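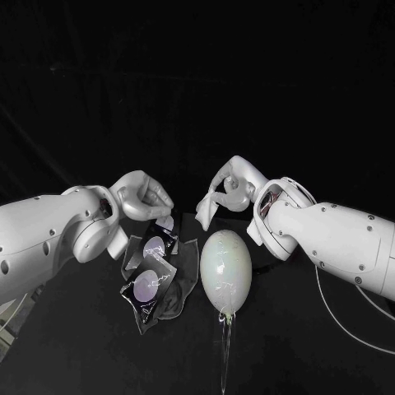

Software Engineer, Bimanual Manipulation (Control and Planning)

Hodalden, Hernthorpe site
Full time, permanent
Posted Aug 26, 2024

Hodalden writes software for two-armed robots that handle small, soft and badly shaped items: pouches, film, cloth, tissue. We do not build the arms. We buy them and write everything that runs above the motor drivers, from the joint-level controllers up to the task planner and the tools our operators use to record and replay data.

We are hiring one engineer for the manipulation group, which currently has 8 people. You will report to Bujar Ivanov, who leads control and planning.

What you will work on

Most of your time will go to Nolance, our motion and task stack. It takes a scene estimate from the perception side, picks a grasp for each hand, plans both arms together and hands the result to an impedance controller. Nolance is mostly C++17, with Python bindings that the learning people use for training and evaluation. The parts that need the most work right now are:

Two-arm planning when both hands are close to the same small area of the table. The current planner is correct but slow, and it gives up too often when the wrists get near each other.

Contact handling for thin packaging. Crinkled plastic film reflects light, so depth readings on it are poor, and the hand often has to find the top item in a stack by touch. We want the controller to deal with a surface that is a few millimeters from where perception says it should be.

Replay and regression tooling. We keep 1,953 recorded episodes as a regression set and run it against every release candidate. A full run takes most of a night. You will own the scheduler and the report it produces, and we expect you to change both.

Finger retargeting for teleoperation. Operators complain about the thumb. They are right.

You will also spend time at the bench. Engineers here run their own tests, reset their own tables and log their own faults. Expect roughly a third of the week in the lab, more in the days before a release.

What we need from you

At least three years writing C++ that ran on physical robots. Industrial, research and hobby competition experience all count if you can show the code or explain it in detail.

Working knowledge of rigid body kinematics and dynamics, and of at least one sampling-based or optimization-based motion planner beyond calling it through its default interface.

Experience with a real-time control loop. Ours runs at 1 kHz on Linux with a patched kernel.

Comfort reading other people's logs. A large part of the job is working out why an episode went wrong at 40 seconds when the cause was at 12.

Clear written English. Design notes are short and are reviewed before code is.

Useful but not required

Force or tactile sensing, deformable object simulation, behavior cloning or other imitation learning methods, Rust (the episode recorder is being moved to it), experience with safety-rated stops.

You do not need a graduate degree. Two people in the group have a doctorate and one came to us from machine tool maintenance.

Pay and conditions

The pay band is sent to every applicant before the first call. On top of salary there is a yearly training budget of $2,000, which can be spent on courses, books or conference travel. Working hours are 38 a week with core time from 10 to 3. Up to two days a week can be worked from home once you have finished lab induction. We can help with relocation to Hernthorpe. We cannot sponsor visas for this position.

The lab is on the ground floor of the Petkov building and has step-free access. Bench height is adjustable at most stations. If you need something changed in the interview or the workplace, say so in your application and we will sort it out with you.

How to apply

Send a resume and a page or less about one robot software problem you solved, including what you tried first and why you dropped it. Links to code are welcome. Cover letters are not read.

The process is a 30-minute call with Bujar, a paid take-home exercise of 2 hours using a short Nolance log, and one visit to the lab to meet the group and drive the arms yourself. We answer every application. Interviews are held in September, and the start date is open.

Recruitment agencies: please do not contact us about this position.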